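케이블 서랍 정리한 날, 사진 모음

2019년 10월 15일 | 정리하고 사는 이야기 | 사진첩

9월부터 벼르고 벼르던 케이블 서랍을 드디어 열었어요! 우리 작업실에 한 번이라도 와 보신 분들은 아실 거예요, 회의실 구석 서랍장 맨 아래 칸. 손잡이를 당기면 반쯤 열리다가 뭔가에 턱 걸려서 더는 안 나오는 그 칸이요. 충전기 하나 꺼내려고 하면 랜선이 따라 나오고, 랜선을 잡아당기면 언제 적 것인지 모를 이어폰이 줄줄이 딸려 나오고... 저는 그동안 그냥 새 선을 사 버리는 쪽이었어요. 그러니 서랍이 더 꽉 찼죠, 뭐.

이번 글은 사진첩이라 길게 안 쓰려고 했는데 쓰다 보니 또 말이 많아졌네요. 급하신 분은 제목만 훑으시고, 선 감는 법이 궁금하신 분은 중간쯤부터 보시면 됩니다.

일단 다 꺼내기

서랍을 통째로 빼서 바닥에 뒤집었어요. 우르르 쏟아질 줄 알았는데 서랍 모양 그대로 네모나게 한 덩어리로 떨어지더라고요(두부인 줄). 다들 한참 웃다가 가장자리부터 하나씩 뽑기 시작했습니다. 급하게 당기면 매듭이 더 조여지니까 헐렁한 고리부터 찾아서 살살 벌려 주는 게 빨라요. 저는 성격이 급해서 이 단계에서 두 번쯤 포기할 뻔했어요.

용도별로 나누기

처음에는 길이별로 나누려고 했어요. 짧은 것, 긴 것, 아주 긴 것. 그런데 막상 해 보니까 선을 찾을 때 길이부터 떠올리는 사람이 없는 거예요. "모니터 선 어디 있어?" 하지 "중간 길이 선 어디 있어?" 하지는 않잖아요. 그래서 다시 섞어서 영상용, 충전용, 인터넷, 전원, 소리 나는 것, 이렇게 갈랐습니다. 마지막 분류 이름은 좀 더 그럴듯하게 지을 걸 그랬나 싶지만 다들 잘 알아들어서 그대로 쓰고 있어요.

정체 모를 것들

어느 집이나 이런 무더기가 있겠죠? 끝이 처음 보는 모양이고, 꽂을 데도 없고, 그렇다고 버리자니 버린 다음 날 필요할 것 같은 선들이요. 우리는 봉투 하나에 몰아넣고 겉에 날짜를 적었어요. 해가 바뀔 때까지 찾는 사람이 없으면 보내 주기로 했습니다. 사실 그중 하나는 예전에 쓰던 카메라 충전선 같은데, 카메라가 어디 있는지를 모르겠어요.

먼지 닦기

마른 천으로 한 번, 살짝 물기 있는 천으로 피복 부분만 한 번. 단자 쪽은 물기가 닿으면 찝찝해서 마른 면봉으로만 털었어요. 흰색 선은 닦는 보람이 있습니다. 회색인 줄 알았던 충전선이 흰색이었거든요!! 검은 선은 티가 별로 안 나는데, 닦고 나서 손으로 쓸어 보면 끈적임이 없어져서 감을 때 훨씬 편해요. 천은 쓰고 나서 그냥 버렸습니다. 빨아서 쓸 상태가 아니었어요.

멀쩡한지 꽂아 보기

감아 놓은 다음에 고장 난 걸 알면 억울하니까 미리 꽂아 봤어요. 충전선은 휴대폰에, 영상선은 프로젝터에, 랜선은 노트북에. 흔들었을 때 연결이 깜빡깜빡하는 애들은 바로 빼 두었습니다. 제가 제일 아끼던 긴 충전선이 여기서 탈락했어요. 목 부분을 특정 각도로 꺾어야만 충전이 되던 녀석인데, 저는 그 각도를 외우고 있었단 말이에요. 그래도 피복이 갈라진 선은 계속 쓰는 게 아니라고 해서 눈물을 머금고...

선 감기

감는 건 회의실 큰 테이블에서 했어요. 하얗고 반들반들한 상판이라 검은 선을 올려놓으면 아주 잘 보이거든요. 동그랗게 감아서 내려놓으면 아래쪽에 그림자처럼 희미하게 비치는 것도 은근히 예쁘고요.

저는 원래 손바닥이랑 팔꿈치에 걸어서 빙빙 감는 사람이었는데요, 그렇게 하면 선이 속에서 꼬여서 풀 때 돼지 꼬리가 된대요. 그래서 요즘은 한 번은 그냥 감고, 다음 번은 손목을 안쪽으로 돌려서 뒤집어 감아요. 무대에서 마이크 선 정리하시는 분들이 쓰는 방법이라는데 처음엔 손이 말을 안 들어서 계속 틀렸어요. 몇 개 하다 보면 갑자기 손이 알아서 합니다. 너무 꽉 조이지 말고 좀 헐렁하다 싶게, 선이 원래 휘고 싶어 하는 쪽으로 따라가 주는 게 요령이에요.

테이블 가운데에 놓인 느슨한 타원 모양 검은 케이블. 조그만 금속 단자가 왼쪽 아래로 삐죽 나와 있는 게 제 눈에는 좀 귀여워요. 끝이 이렇게 밖으로 나와 있으면 나중에 무슨 선인지 알아보기도 좋고요.

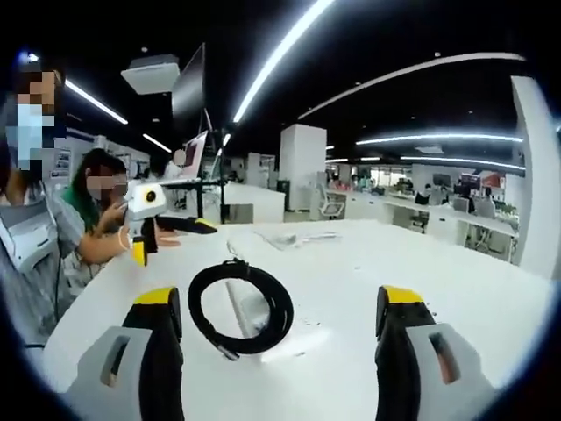

벨크로로 묶기

감은 선은 Jindent 벨크로 타이로 묶었습니다. 예전에는 빵 봉지 묶는 철사 끈을 모아서 썼는데 그게 은근히 선을 파고들어요. 고무줄은 더 안 좋고요! 여름 한 번 나면 녹아서 선에 들러붙습니다. 서랍에서 나온 선 가운데 고무줄 자국이 그대로 박힌 게 꽤 있었어요. 벨크로는 좀 넉넉한 길이를 사서 감는 선 굵기에 맞춰 잘라 쓰는 게 낫더라고요. 짧은 걸 사면 전원선처럼 굵은 애들이 안 묶여요.

묶는 위치도 은근히 중요한데, 단자 바로 옆을 묶으면 목이 꺾이니까 몸통 한가운데쯤을 묶어 주세요. 한쪽만 묶으면 반대쪽이 벌어지는 긴 선은 마주 보게 2군데. 저는 타이 끝을 한쪽 선에 미리 걸어 놓고 써요. 그래야 선을 풀어 쓰는 동안 타이만 혼자 사라지는 일이 없거든요(양말 한 짝 없어지는 거랑 똑같아요, 진짜로).

이름표 붙이기

이름표는 Tamura 라벨지에 손으로 썼어요. 라벨 프린터를 빌릴까 하다가, 빌리러 가는 시간에 다 쓰겠다 싶어서요. 글씨는 굵은 유성펜으로, 앞뒤로 똑같이 두 번. 한쪽에만 쓰면 꼭 뒤집힌 채로 들어가 있어요. 종이를 선에 감아서 끝끼리 맞붙이면 조그만 깃발처럼 되는데 이게 서랍 속에서 제법 잘 보입니다.

뭐라고 쓸지는 의견이 좀 갈렸어요. 정식 규격 이름으로 쓰자는 쪽이랑 "회의실 프로젝터용"처럼 쓰임새로 쓰자는 쪽. 저는 당연히 쓰임새 파입니다. 규격 이름은 봐도 금방 까먹거든요. 결국 앞줄에 쓰임새를 크게 쓰고 아랫줄에 규격을 조그맣게 적는 걸로 합의를 봤어요. 길이도 적어 두면 좋아요. 프로젝터에 연결하는 긴 선에는 300cm라고 써 놨더니 이제 바닥에 펼쳐 놓고 발로 재지 않아도 돼요.

상자에 세워 넣기

상자는 Brasent에서 나온 칸막이 있는 얕은 걸로 골랐어요. 처음에는 깊은 바구니를 살 뻔했는데, 생각해 보니까 깊으면 또 위에 쌓게 되잖아요. 쌓으면 밑에 있는 건 안 보이고, 안 보이면 또 사고... 그 서랍이 다시 되는 거죠. 얕은 칸에 책 꽂듯이 세워서 넣으니까 이름표가 위로 쪼르르 올라와서 보기만 해도 기분이 좋아요. 칸은 14칸짜리인데 다 채우지 않고 한 칸은 비워 두었습니다. 누가 급하게 던져 넣을 자리도 있어야 하니까요.

굵은 멀티탭은 칸에 안 들어가서 옆에 따로 눕혔어요. 얘는 감지 말고 그냥 길게 지그재그로 접어 놓는 게 제일 편하네요.

벽에 거는 애들

매일 쓰는 선은 상자에 안 넣고 서랍장 옆면에 고리를 붙여서 걸었어요. 접착식 고리는 붙이고 나서 하룻밤 두었다가 걸라고 되어 있는데 저는 또 못 참고 바로 걸었다가 새벽에 툭 떨어뜨렸습니다. 다음 날 다시 붙이고 이번엔 얌전히 기다렸어요. 걸 때는 감은 선의 제일 둥근 부분이 고리에 오게. 단자가 바닥에 안 닿는지도 한번 봐 주세요.

빌려 가는 쪽지

Mever 모임 때 선을 빌려 가시는 분들이 많아서 서랍 안쪽에 메모지를 하나 붙였어요. 뭘 가져가는지랑 연락처만 적으면 됩니다. 규칙을 거창하게 만들었더니 예전에 아무도 안 지켜서, 이번에는 딱 그것만요. 메모지 200장짜리 한 묶음을 걸어 놨으니까 당분간은 넉넉할 거예요. 펜은 끈으로 묶어 놨어요. 펜이 제일 먼저 없어지거든요.

버린 것들

갈라진 선, 깜빡거리던 선, 단자가 휘어 버린 선은 한 봉투에 담아서 소형 전자제품 수거함에 넣고 왔습니다. 수거함마다 받는 게 조금씩 다르니까 가져가기 전에 동네 안내문을 한번 보고 가세요. 저는 건전지까지 같이 들고 갔다가 그건 다른 통이라고 해서 주머니에 넣고 도로 돌아왔어요.

이 뒤의 서랍

지금 서랍은요, 열립니다! 끝까지 스르륵 열려요. 괜히 지나갈 때마다 한 번씩 열어 봐요. 커피 타러 가다가 열어 보고, 퇴근하면서 열어 보고. 같이 쓰는 분들도 아직까지는 감아서 제자리에 넣어 주고 계시는데, 한 분이 자꾸 팔꿈치로 빙빙 감아서 넣으시더라고요. 볼 때마다 제가 조용히 풀어서 다시 감고 있습니다. 이것도 하다 보니 재밌어서 말씀은 안 드렸어요.

다음에는 문구 칸을 열어 볼까 해요. 풀이 굳어서 뚜껑이 안 열리는 게 몇 개 있는 걸로 아는데 그 사진도 올릴게요. 벨크로 타이를 어느 폭으로 샀는지 물어보시는 분이 계셨는데, 포장지를 버려서 저도 다시 재 봐야 해요. 재서 댓글에 적어 둘게요.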